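# Splitting a shoe-rack demo into subtasks with Trolent

If you've ever trained a policy on long demonstrations and watched it stall halfway through, this one is for you! We had 504 shoe-rack episodes recorded with hand-held grippers, and cutting them into short labeled pieces made a bigger difference than any change we tried on the network.

You'll need Trolent installed and a folder of synced episodes, with the head view and the wrist views side by side.

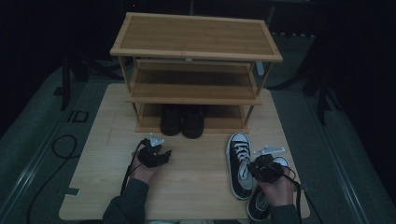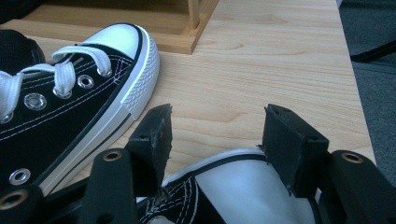 **1. Write your labels first.** We use 5: reach, grasp, lift, place, release. Keep them the same for every pair of shoes.

**2. Cut on finger width.** The gripper opening is a lovely signal (flat, then a quick drop, then flat again), so let Trolent propose cuts wherever it changes fast:

 trolent split episodes/ --signal width --min-gap 14

The gap is in frames. Ours started at 3 and gave us a cut for every little squeeze.

**3. Check the cuts by eye.** Use the head view for lift and place, and the wrist view for grasp. Soft canvas gives a bit under the fingers, so the width can keep shrinking well after contact. Move those cuts back to first touch.

**4. Train with the label as an extra input.** Our Drullach config adds one embedding per label and leaves everything else alone.

**5. Hold out whole episodes.** Never split pieces of one episode between train and test! We did that in September and our scores looked wonderful for all the wrong reasons.

Boots are still harder for us than sneakers, mostly at the place step, and we're trying a longer overlap between pieces next.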